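Search the archive
Search Advanced Go

[zaredholm-owners] Re: hard water, again, and the softener quote 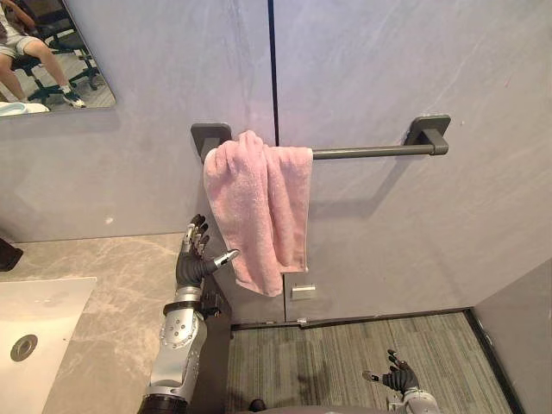

From: Urszula Gajewski
To: zaredholm-owners list
Date: January 21, 2020

Hi all,

Quick one before I have to run, sorry for the length, sorry for the typos. Answering Lech and also the three or four people who wrote me off list.

Lech Zieliński wrote:

> Can someone please explain in plain words why we need a softener
> for the whole building when we got along fine without one for years.
> My kettle is my kettle, I descale it with vinegar and it costs me
> nothing. Also I was told by Czesław that softened water is bad for
> the heart and bad for plants, and that the salt bags have to be
> carried down by us. I have a bad shoulder. I will not be carrying
> salt. And what happened to the cheaper idea with the magnets?
>
> Also the laundry room on Brzozowska side is still smelling, but
> that is another subject.
>
> Lech

OK. In order, more or less.

Why now. The heat exchanger. Not the kettles. The plumber opened it up in the fall and the hot side was scaled badly enough that he took a piece out and handed it to Hubert, who still has it on his desk if anyone wants to see. It looks like a bit of eggshell but thicker. That exchanger serves both stairwells. If it goes, everybody is showering cold, and a new one is more than the softener by a good margin. You can't pour vinegar in it yourself. It can be flushed by the plumber, and he did flush it, that was the $545 on the last statement that two people asked me about. So that's what that was.

He said if we change nothing he'd want to flush it every year. Do the math how you like.

The quote. We have two now. One from Trallel, one from Rokeo. Trallel wants $2094 installed, including the bypass valve and hauling off the old filter housing. Rokeo came in lower on the unit but then the bypass is extra, and the drain connection is extra, and they didn't want to say over the phone what "extra" meant. I asked twice. Hubert asked once. I have their PDF and can forward it but it's mostly brochure.

I lean Trallel. Hubert leans Trallel. Lærke has not said.

Salt. The bags get delivered to the boiler room door, which is at street level, no stairs. Lech you will not be carrying anything. Hubert said he'd do the filling and I'd do it when he's away. The tank holds enough for a good while, the guy guessed we'd top it up every couple of months but it depends on usage, and we have no idea of our usage because the old meter reads nonsense.

Health. I'm not a doctor and neither is Czesław. What I know: softening swaps the calcium for a bit of sodium. For most people it's a small amount compared to food. If someone here is on a low salt diet by doctor's orders, ask the doctor, and take your drinking water from the cold kitchen tap, becuase the plan is to soften the HOT side only. I want to say that again since it got lost in the last thread. Hot side only. Cold stays exactly as it is. Your plants are fine, water them cold. Your tea is the same tea. Your kettle will also fur up the same as before, so keep the vinegar.

Which answers the other question, from the person on the third floor who wanted to know if she could throw away her filter jug. No, keep it if you like it.

What will be different then: shower glass, faucets when running hot, the shower heads. Soap lathers more, you use less of it, some people say it feels slippery at first like it won't rinse. It does rinse. My sister has had one for years and you stop noticing. Laundry if your machine takes hot feed, which most of ours don't, so don't expect soft towels from this. Mine will go on drying like cardboard on the rack and I've made my peace. (Tip from my mother: shake them hard before hanging, skip the fabric softener, it makes them worse at soaking up anything. Half a cup of white vinegar in the rinse now and then.)

Magnets. I did look. Asked both firms, and the plumber too. Plumber laughed. Trallel said they don't sell them. Rokeo does sell them, and when I asked if they'd guarantee less scale in the exchanger the answer was "many customers are satisfied". So no, I'm not putting association money on that. If someone wants to clip one on their own pipe inside their own unit, go ahead, report back.

Existing scale. The softener will not clean out what's already there overnight. Might loosen some over time, and then you get little white crumbs in the faucet screens. Unscrew, rinse, screw back. If you don't own a pair of pliers, knock on 2, I have several. Wrap the jaws with a rag so you don't chew up the finish.

For stains on tile and glass right now, what works for me, no guarantees:
- paper towel soaked in vinegar, pressed on, leave it half an hour, wipe
- citric acid powder from the grocery store, a spoon in warm water, for shower heads. Take it off and drop it in a bowl
- a squeegee after every shower – boring but it's the one that really helps

NOT on marble or any real stone. Vinegar and citric will eat the polish, you get dull spots and they don't come out. If you aren't sure what your tile is, try a drop in a corner behind something first. Never mix any of it with bleach. Please.

Money. The reserve line for plumbing can cover the whole thing with $707 left in it after, if we go with Trallel and if nothing else happens before summer. No special assessment. I know people were worried about that, there was a rumor. There isn't one.

Salt would go into the regular monthly costs. Small.

Vote. By reply to the list, not to me personally, please, otherwise I end up keeping a tally on the back of an envelope again. One vote per unit. Yes, no, or want more info. If it's more info then say what info. Would like to be done with this before March so they can do the work while the weather's cool and hot water off for a day isn't combined with the painters on the stairs.

They said one day without hot water, morning to late afternoon. I'll post the date on both doors once we have one. Cold stays on.

Laundry room smell – yes. It's the floor drain, the trap dries out when no one uses that sink. Pour a bucket of water down it. I did it Sunday-ish and it was fine after, then it came back, so it needs doing more then once. If whoever's in there would just dump half a bucket when they're done, solved. Lærke suggested a spoon of cooking oil on top to slow the drying, sounds odd to me but harmless, I'll try it.

Also whoever took the mop bucket from there, please return the mop bucket.

Got to go, bus.

Urszula

PS Hubert just wrote, Trallel's price holds to the end of next month, so no panic but don't sit on it either.

PPS Czesław, the article you sent is about well water. We aren't on a well.

--
zaredholm-owners mailing list
Contact the list owner | Copyright Zaredholm Owners Association | Back to top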